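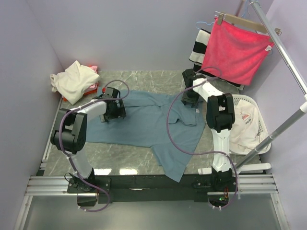

How often should I wash a cotton shirt?

After every wear if it sat next to your skin on a warm day, and after two wears if you had a vest underneath and spent the day at a desk. Smell the underarms and look at the inside of the collar. Those two places will tell you more than any rule I could give you. A shirt that passes both can hang by an open window overnight and go out again in the morning.

What temperature should I use?

I wash nearly everything at 30 these days, and I'm very happy with it. Modern liquids work well in cool water and the colours stay lovely for years (my oldest blue Oxford is still properly blue!). White shirts with grubby collars get a warmer wash every few weeks if the label allows it. If the label and I disagree, go with the label.

Do I really need to undo all the buttons?

Undo them all, including the cuffs and the tiny ones on a button-down collar. A buttoned shirt twists in the drum and pulls on the threads, and I've sewn on enough buttons in my life. Turn dark shirts inside out while you're at it.

How do I get rid of the line inside the collar?

This is my favourite question because the answer is so cheap. Wet the collar, rub in a little plain washing-up liquid with your fingers or a soft old toothbrush, and leave it for 10 minutes. Then wash as usual. Old marks may need two or three goes. Don't tumble dry or iron the shirt until you're happy with it — heat can set whatever is left and then you have a much harder job.

What about yellow marks under the arms?

They come from sweat and deodorant together, and they build up slowly. Soak the shirt in cool water with an oxygen-based stain remover, following the packet. Keep chlorine bleach well away, as it can make them yellower. Letting your deodorant dry before you dress helps a great deal too, though I admit I'm hopeless at waiting. 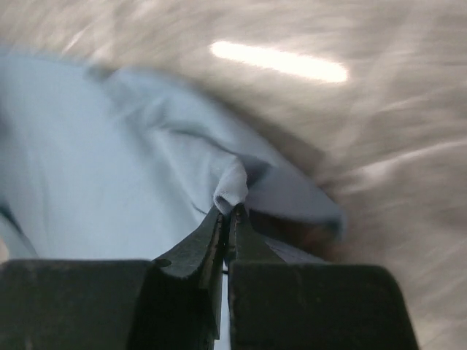
Is fabric softener worth using on shirts?

I stopped years ago and haven't missed it. Softener leaves a coating on the fibres, which can make cotton feel a bit waxy and less good at soaking up moisture. If your shirts come out stiff, try less detergent first. Most of us use far too much, and the leftover soap is often what you're feeling. People in hard water areas (we're one of them, here in Helummont) may need the higher dose on the bottle, so check that part of the label as well.

What is the best way to dry a shirt?

On a hanger! Take it out as soon as the machine stops, give it one good shake by the shoulders, put it on a wide hanger and do up the top button. Then run your hands down the front strip where the buttons are and pull gently on the cuffs and collar. It takes hardly any time and it saves so much ironing that I get evangelical about it at parties. Wire hangers leave bumps in the shoulders, so use wood or thick plastic.

Can I use the tumble dryer?

You can if the label says so. Use a low heat and take the shirt out while it's still slightly damp. Cotton that has been baked bone dry is miserable to iron. New shirts may shrink a touch in the first few washes, mostly in the collar and sleeves, so I'd keep a close-fitting one out of the dryer altogether.
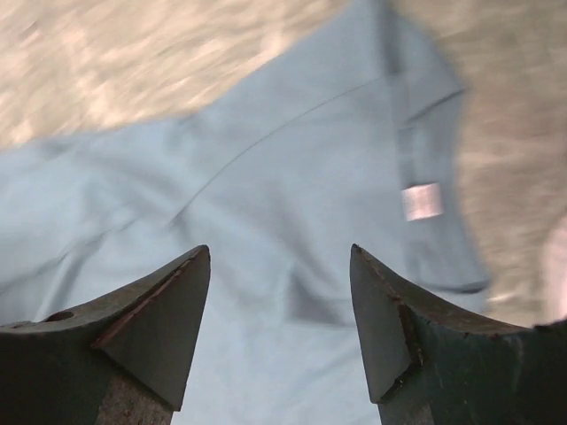 Ironing and folding

Which part do I iron first?

Start with the collar, underside first, working from the points towards the middle. Then the yoke, the cuffs, the sleeves, and last of all the back and front. The big panels crease most easily while you move the shirt about, so they can wait their turn. Iron it damp, or use a spray bottle. I can do a plain shirt in five minutes now, with the radio on, and I look forward to it.

Do non-iron shirts need anything special?

They like a gentle cycle and a short spin. Many of them are treated cotton and others are a blend. The one I travel with is 65% polyester and the rest cotton, and it's a wonder, but it does hold on to smells, so I wash it after every wear. Use a cooler iron if you need one at all.

How should I fold a shirt for a suitcase?

Button the top, the middle and the bottom, lay it face down and smooth it out. Fold one side in towards the centre with the sleeve laid straight down, do the other side to match, then fold up from the tail in two. Put a sheet of tissue inside if you have some. Stack shirts with the collars at alternate ends so the pile stays flat.
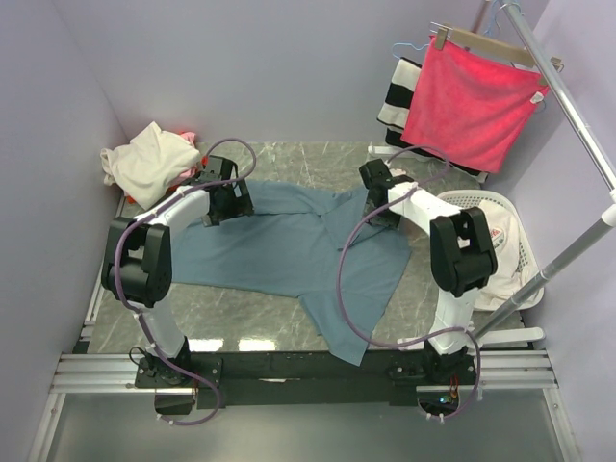 Urs Gruber

I've looked after the laundry pages here at Grendine for a good while, and your letters are the best part of it. Several of the answers above were improved by readers who wrote in to tell me I'd got something wrong. The collar trick came from one of you, and so did the bit about tissue paper.

Where do I send a question that isn't covered?

Leave it in the comments or use the contact form, and tell me what the care label says. A fabric name is far more useful to me than a shop name. I'm collecting questions on linen at the moment and hope to have that page ready in April, so if you have a linen disaster to share, please do!

Related pages

Sewing on a shirt button that stays put
Wool jumpers: washing by hand
How to read a care label
Getting candle wax out of a tablecloth
Cleaning the drawer of your washing machine
Hard water and your laundry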